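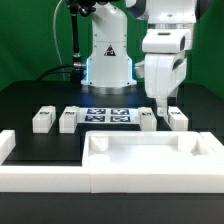 Testing and Writing Up Recipes at Home: Household Tips for Food Bloggers

Published by the Irness Home Writing Service
Last reviewed 2023-10-28

Members who publish recipes from their own kitchens frequently ask how to keep the household running while a post is in progress. The following tips have been collected from members' questions and are reviewed each December.

Before testing

Read the draft recipe from start to finish and set out every ingredient before turning on the oven. Items bought for a post should be kept on one shelf of the pantry and one shelf of the refrigerator, labeled with the title of the post. Other members of the household should be told which shelves these are.

Check the oven with a separate thermometer. If the reading differs from the dial, write the difference on a card and tape it inside a nearby cabinet door. The temperature given in the post should be the one shown on the thermometer.

Weigh flour and sugar. Where readers are likely to use cups, give both measures, and fill the cup the same way each time.

Taking notes at the stove

Use a pencil and a pad with a stiff back. Ink runs when it meets steam or oil, and a telephone handled with floury fingers will soon need cleaning. Record the time at which each step begins and ends. A note reading "until golden, 11 minutes" is more useful at the desk than "until golden."

Number each test on the page. Change one thing at a time between tests, and write down what was changed before tasting. Members of the Tellby chapter use index cards for this purpose and file them by main ingredient.

Notes should be typed up the same evening, while the writer can still read them.

Handling leftovers

Repeated testing produces more food than most families can eat. Portion soups and stews into shallow containers, label them with the dish and test number, and freeze them flat. Cookies and quick breads should be fully cool before wrapping. Cooked leftovers should be refrigerated promptly and not left out until the writing is finished.

Unsuccessful batches of plain bread may be dried and ground for crumbs.

Cleaning up

- Soak pans with burned sugar in hot water before scrubbing.
- Wipe turmeric or beet stains from light counters at once. A paste of baking soda and water will lift most of what remains.
- Wash wooden spoons by hand and stand them upright to dry.
- Rub cutting boards with half a lemon and coarse salt after chopping onions.

Keeping the desk in order

A writing desk near the kitchen should be out of reach of splashes. Wipe the keyboard weekly with a barely damp cloth, with the computer turned off and unplugged. Keep one folder for each post, holding the test notes, the grocery receipt and the final text. Around 70 folders will fit in a standard two-drawer cabinet.

Files may be cleared after 7 years. The Pleltum office asks that members keep the notes for any recipe included in the annual collection.

Printed copies of this page are available to members in packs of 5.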